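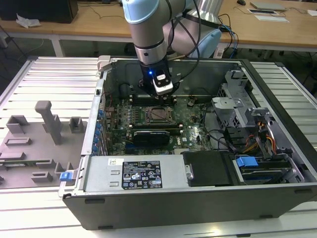
Page 2 of 4

dinesh_r
So my RAM pulling cell bit me again. Arm goes down over the memory slots in the Dell, stops just above them, then throws a protective stop — error 352 in my own log, meaning "force limit hit before target." Nothing broken that I can find, but the last time this happened I lost a slot latch. Program hasn't changed since November. What would you check first?

Houda M
Tower on its side on a slatted bench? I'd look there first. Ours crept a little every time the gripper pushed, and by the end of a shift the slots weren't where the arm thought they were. Clamp the case.

zotisov
Disagree, sorry. A case full of drives and a power supply doesn't wander that easily. My money is on the cables along the arm. If they go tight when the wrist turns, the force reading jumps and you get a stop in thin air. I had 112 of those before I gave the bundle more slack!

dinesh_r
Hmm. It does stop before it touches anything, I'm pretty sure. Case isn't clamped though, guilty.

Houda M
Then do both? Clamping takes two minutes. And please drop the speed before you put your hand in there to look. Iulian got a pinched thumb reaching in while ours was "only paused."

ovidiu_s
Iulian is my brother and he's fine, but yes, hit the e-stop first. Also re-zero the force sensor with the gripper pointing down.

zotisov
Re-zeroing just hides a cable problem. Slack first, then zero.

dinesh_r
OK, slack, clamp, zero, in that order. Trying it tonight with a dead board, will post the log.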